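Wavano Adds Shared Calendar and Voice Notes for Long-Distance Couples

Favard, May. Wavano, the messaging service for couples who live apart, has released version 4 of its mobile app. The update adds a shared calendar, voice notes and a countdown to the next visit. It is available to all account holders at no added charge.

The shared calendar shows both partners' schedules in both time zones. Each partner marks hours as free, busy or asleep, and the app lists the hours that overlap. Calls can be booked directly from the list. A reminder is sent to both phones 30 minutes before the start time.

Voice notes can run up to 80 seconds and can be set to arrive at a chosen local time, such as 7 a.m. for the recipient. Notes are stored until either partner deletes them. Deleting a note removes it from both accounts.

The features were tested over the winter by 1,524 couples. Testers asked most often for a way to move a booked call without canceling it, and this option is included in the release. Requests for group calls were not adopted, as accounts remain limited to two people.

Mudetti, which supplies the calendar software, will also handle support for imported schedules. Existing calendars can be imported during setup or later from the settings page. 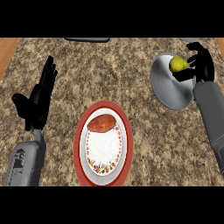
Computer-rendered view of a speckled granite countertop and two robot arms.

Users of version 3 will keep their message history after the update. Photo albums transfer automatically. Saved drafts do not transfer and should be sent or copied first.

About Wavano
Wavano develops communication tools for couples and is based in Favard. The company also publishes Ma, a monthly newsletter on dating and relationships. Press inquiries may be submitted through the contact form on the company website.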